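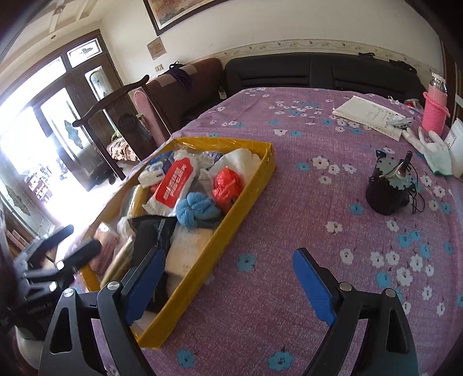 One commenter under last week's post told me I should stop complaining about the Samley study trip until I had been on one, so let me start by saying that I have. I went two years ago, when the law school still ran it through the politics department and you paid for your own lunch.

The new version is sponsored. Pivura, the consulting firm, covers the coach and the hotel, and students pay $369 for what the flyer calls full access to the Loureiro Institute and its hearings. I read the schedule twice. The hearings take up one morning. The rest is a welcome talk, a networking dinner, a second networking dinner and a tour of Pivura's own offices. 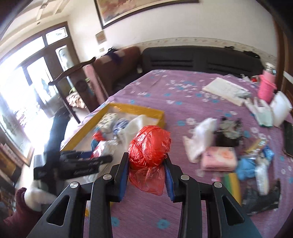 An alum wrote to me that the dinners were the whole point, and that she got her first job out of one. Fine, I believe her. But then call it a recruiting weekend and let the people who want to hear an appeal argued stay home and save the money. The school page says 100 students applied this year. It doesn't say how many got a place, or how many of the places went to people already in the Clunular program, which happens to be the other thing Pivura pays for.

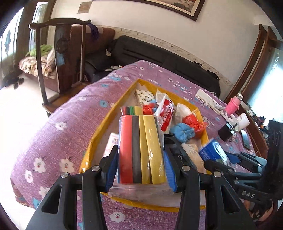

I asked the office for those numbers in October and got a nice note thanking me for my interest. I asked again and got the same note with a different greeting. Maybe there's a perfectly dull spreadsheet somewhere that would make me look silly. I'd be glad to post it.

Until then I'm not signing the alumni letter of support. It has a Pivura logo at the bottom, by the way.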